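Dilgate Shared Workroom, minutes of the May meeting

Hayley Dunmore welcomed everyone at half past six and thanked Wayne Fairclough for bringing his lemon bars all the way from Pickering (they were gone before we reached the accounts!).

Minutes of the last meeting were agreed, with one fix: the shelving came from Povo, and I had written Esatby. My apologies to both.

Money. We have $267 in the supplies jar, and Hayley would like to keep at least $30 of it back for light bulbs, which do seem to go all at once.

Tidying up. We had a good long talk about this one. Wayne feels, and most of us agreed, that tables should be swept before people leave, tissue paper included, and that the brush and dustpan ought to live together on one hook.

Brush, dustpan and gray plastic serving spoon:

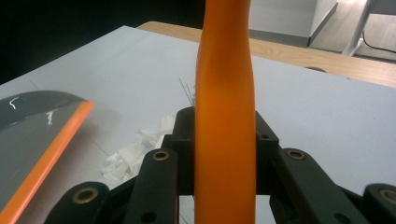
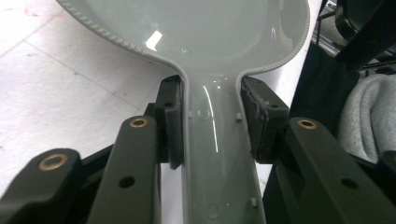
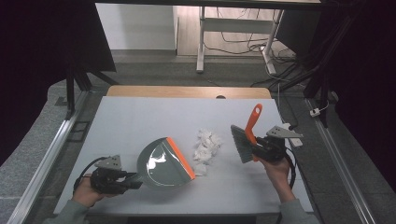
Hayley offered to put up two hooks by the door, and Wayne will lend her his drill. It was also agreed that wads of paper go in the bin and never back in the packing box, however clean they look.

Next meeting in June, same time. Wayne has kindly promised more lemon bars.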